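The finger that stayed shut

I have now read the incident report from Cirkura four times, and I would like to say a word in defence of the bed.

For those who missed it, and most of you will have, having lives to lead: during a practice run for a bed-making routine, a gripper took hold of the edge of a sheet, pulled it up towards the headboard, and then declined to let go. The operator opened the fingers. The left one opened. The right one thought it over. The sheet went up, then sideways, and took with it a lamp, a mug and the good opinion of Natalina Farina, who had been standing next to the mug.

She was bruised on the wrist. It could have been worse, and the report says so three times, in the tone of a man who has reversed into your gate and wants you to notice that the house is still standing.

What interests me is where the report puts the blame. It gives two lines to the finger, whose joints had worn to the point where one side lagged behind the other. It then gives a page and a half to the sheet. The sheet was "non-compliant". The sheet presented "irregular fold geometry". There is a suggestion, near the end, that future work should use sheets of a more predictable character. I have slept in hotels run on that principle and I can't say it improved the sheets.

A sheet is allowed to be rumpled. It is a thing people lie on. If you set out to build a machine that makes beds, then the unmade bed is the job, and complaining about the folds is like a dentist complaining about teeth. I'd go further and say that a bed-making machine which needs a tidy bed has misunderstood its calling.

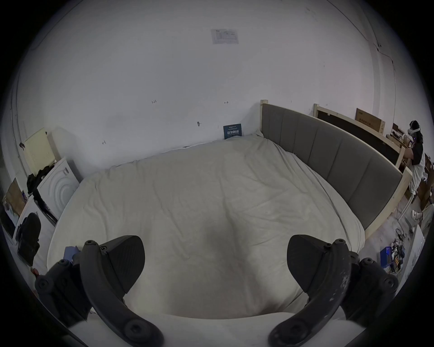
Ebere Tijani wrote to me after I tried out an early version of this argument in the newsletter, to say that I was being unfair to the sheet people, that cloth is the hardest thing anybody in the trade has to handle, and that a jammed finger on a wooden block does no harm at all because the block simply stays put. Cloth carries the fault to the other end of the room. On that view the report was right to spend its ink where it did.

I think that's half a good point, and I am grateful for the half. Cloth does carry a fault. A stuck finger holding one corner of a double sheet has, in effect, a very long arm, and everything on top of the sheet or tangled up in it is now part of the machine. But surely that is a reason to look harder at the finger. If I knew that my car's brakes mattered more on hills, I should not write to the council about the hill.

So, the finger. The unit in question was a Rudov hand tool, the sort where a person holds the thing and does the task, the movements are recorded, and something cleverer is meant to learn from them later. The same jointed fingers go on the powered version, and it was the powered version that ate the mug. Cirkura moves its fingers from one to the other as needed. A set had done 1449 cycles by hand before being bolted to the arm, and the maker's sheet asks for the joints to be checked every 400. You may do that sum at your leisure. The report does it in a footnote, in smaller type.

There is no record of any check. There is a column for checks, to be fair, and somebody ruled it very neatly.

I asked two other outfits how they handle this, expecting to be told to mind my own business. Ní Bhriain, who make folding rigs for hospital laundries, retire a pair of fingers when the two sides close more than a hair out of step, whatever the count says. They test it on a strip of paper at the start of a shift. It takes around 80 seconds and the strip of paper costs nothing. Skastwood told me to mind my own business, but politely, and with a brochure.

What I like about the paper test is that it is dull. It doesn't need a dashboard. A person closes the fingers on a strip, opens them, and sees whether the strip drops. If it hangs there from one side like washing, the fingers come off and go in a drawer. I have met very grand safety systems that could not tell you as much. One of them, which I shall not name, sent an alert to a telephone that lived in a locked cupboard.

The other matter, tucked away in the report's appendix, is the stop button. There was one. It was on the far side of the bed. The operator, who was wearing a headset at the time and had a rather different idea of where the bed was, had to be talked to it by the injured party. I make no comment on the dignity of this. I do say that a stop button ought to be somewhere you can put your hand on it without first being given directions by a person attached to a sheet.

And this is where I lose patience with the word "irregular", which turns up in these reports as rain turns up in cricket. Rooms where people sleep are irregular. They have cables and boxes and a coat on the thing that isn't for coats. The people who want machines in bedrooms know this very well, and tell their investors so, at length, whenever they are asking for money. They only seem to forget it when the mug goes over.

Cirkura plans to start again in September, with new fingers and, I am told, 68 new sheets. I hope they have been spoken to firmly. I would sooner have heard about a second stop button and a packet of paper strips, and I have written to say as much, and offered to supply the paper.

Natalina Farina has asked for a new mug. The request is under review.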